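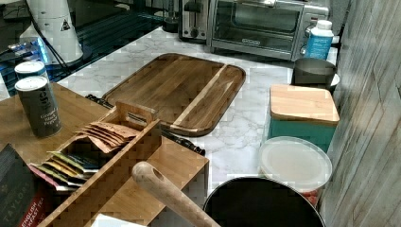
Kitchen A, counter with cutting board, toaster and teal storage box.

Vutcombe shared kitchens: progress report to the Gautam fund
Prepared by Kanchan Upadhyay, 14th March

Work in this period covered the counter in Kitchen A. The appliances, the cutting board and the dry storage were reviewed against the layout agreed with Nesrin Soylu at the start of the grant.

Appliances
The two-slot toaster and the toaster oven remain side by side at one end of the counter. Both are kept in service. A proposal to move the toaster oven to a separate shelf was costed at $294 and declined – the existing position leaves enough work surface for one person.

Work surface
The large wooden cutting board stays in the middle of the counter as the fixed preparation point. Its raised rim holds crumbs, so the cleaning sheet now asks users to lift and wipe the board at the end of each session. Cords are to be routed along the wall and clear of the board. This item is open and assigned to Trilok Katiyar.

Dry storage
Lidded containers are grouped at the back, near the wall. The teal canister with the light wooden lid is kept for tea. Cereal goes in the clear jar so that the level can be read without opening it. Folded towels are stored on the flat top of the larger appliance only while it is unplugged. Danica Bednárik has asked for a rail instead, and a price is pending.
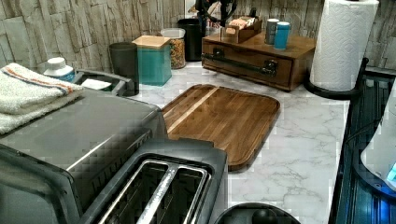
Budget
The allocation for Kitchen A is $1000. Spending to date is $700, mainly on containers and the wooden organizer box with a drawer. No overspend is forecast.

Next period
Labels for all canisters will be printed and fitted. Ashok Jaiswal will repeat the layout review in Kitchen B, where the counter is shorter and has 5 outlets. Results will be reported in May, together with the towel rail price and a revised cleaning sheet.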